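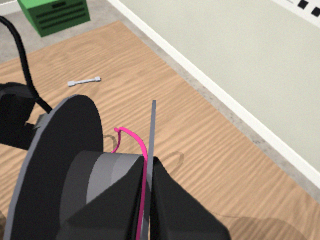
May, bench notes, finish room

Third coat of the soap finish went on the ash offcuts this morning and I'm so pleased with how they feel. Kristýna ran her thumb down number 6 and asked whether it had been waxed. It hasn't! Just soap flakes, hot water and a lot of patience with the gray pad.

Recipe as mixed, so I can find it again: 3 tablespoons of Trnka flakes to one liter of water just off the boil, stirred until it goes like thin yogurt, then left to cool with the lid on. The batch from last week was too stiff and left white streaks in the open grain of the oak. Thinning it with warm water brought it back, but it took ages to get the lumps out and I'd sooner mix fresh.

Samples so far:
1 to 3 – ash, sanded to 180
4 to 6 – ash, sanded to 240
7 to 9 – oak, sanded to 180

The 180 ash takes up more soap on the first coat and raises a lot of fuzz. Knock it back when fully dry, wipe, second coat, and it settles down beautifully. The 240 pieces look better after one coat, but by the third I can't tell the two sets apart by eye. Good news for the Orkberg tables, where I was dreading all that extra sanding on the undersides.

Spill test, first go. Coffee, red wine and beet juice, one spot each on 2, 5 and 8, wiped after ten minutes. Coffee lifted completely with a damp cloth and a bit of soap. Wine left a faint gray ring on the oak (iron in the rag? I'd used it on the vise earlier, stupid). Beet left a pink shadow on everything, and a dab of fresh soap left on for an hour took most of it out. Repeat the wine with a clean rag before I write anything to Oldřich.

Oldřich Šimek wants the Skano oil on the Orkberg job and I understand why, it's quick and he knows it. But it yellows ash so much! I put one of his old oiled pieces from the Holtedow benches next to number 4 and the difference is huge. The soap keeps that pale, milky look they asked for. Downside is upkeep – the client has to rewash the tops every few weeks at first, and somebody needs to tell them so in writing. Kristýna has offered to draft a care sheet.

Costs are on job sheet 2586, soap line added under materials. It's tiny next to the oil.

Still to do:
wine again on 8, clean rag
hot mug on 5, with and without a wet base
try a fourth coat on 3
order more gray pads, we're down to the last sleeve
ask Oldřich for his leftover ash, the long strips if he still has them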